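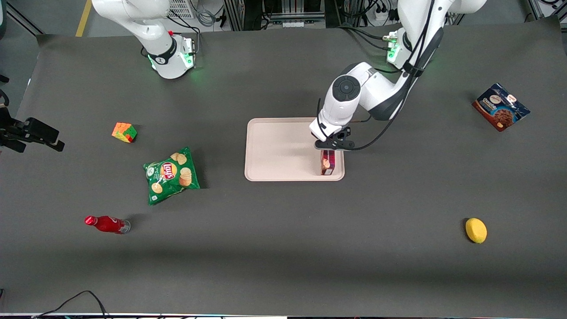
Erkberg, November
By Tarun Semwal

I've run the Monday robotics club for long enough to have strong feelings about sorting kits, and most of them aren't kind. So when Latance asked if I'd write up the page for the Danladi tabletop sorting set, I said yes on one condition, that I could put in the bits that annoyed us as well. They agreed, so blame them.

The idea of the set is simple. You get a tray, a pack of task cards, a scoring sheet and the Vundance software licence for one bench. You don't get the arms, and you don't get the groceries either. The cards just say things like "one box, one soft bag, one round thing" and you raid the cupboard. Ours has a little carton, a bag of Lay's, a Coca-Cola bottle, a blue bag of cookies, a lemon and a puzzle cube, and they all get spread out over the dark table with the beige tray in the middle.

We use it with a pair of white arms, and for the early cards only one of them does any work. The other stays folded up out of the way. I'd really recommend starting like that, even if your students are itching to get both going (they will be). Two arms reaching for the same lemon is great fun to watch and teaches you very little.

The cards go up in difficulty from 1 to 20. The first handful are all about the carton, and I was a bit sniffy about that until I saw how much there is to get wrong. It stands upright and it's small, so if the fingers come down slightly skew you knock it flat and the run's over. Omprakash Sisodia looks after the younger group and he makes them stop the gripper right above the box and look at it from two sides before closing. It's slow – but his lot score better than mine, so I've pinched the habit.

After that come the round things and then the bags. Crisp bags are horrible! They crinkle, they slide, and a grip that was fine on one try squashes the corner on the next. Card 14 wants a bag set down in the tray with no part hanging over the rim, and my group spent a whole evening on that one card. I'd call it the best evening we had all term, though some of them might not.

The tray itself is plain plastic with rounded corners and a raised rim. I like the rim a lot. Round things stay put once they're in, and if you come in too low with the gripper you hear it straight away. It's pale as well, which helped us no end on our dark tabletop when we were setting up the colour settings in Vundance.

Now the grumbles. The scoring sheet is too small for a team of teenagers to write on, so we copy it up to double size. The software saves up to 3,000 moves per bench and then quietly starts writing over the oldest ones. We lost a lovely run that way, so please export at the end of each session. And the card about stacking is badly worded. Latance tell me it's being rewritten for the next printing, but if you have the old one, "beside" means touching.

Each round lasts 10 minutes in the competition rules, with 5 items on the table, and that's the format we use for our own end of term contest. For ordinary club nights I throw the clock out and put more on the table. Nobody learns to program a wrist joint with a buzzer going off behind them.

Ages: I'd say secondary school upwards if they're writing the moves themselves. Younger ones manage fine with the ready-made moves and somebody patient next to them.

Spare trays and card packs can be ordered separately from Latance. Get a second pack of cards if you have more than one team, as ours argue over who's holding them.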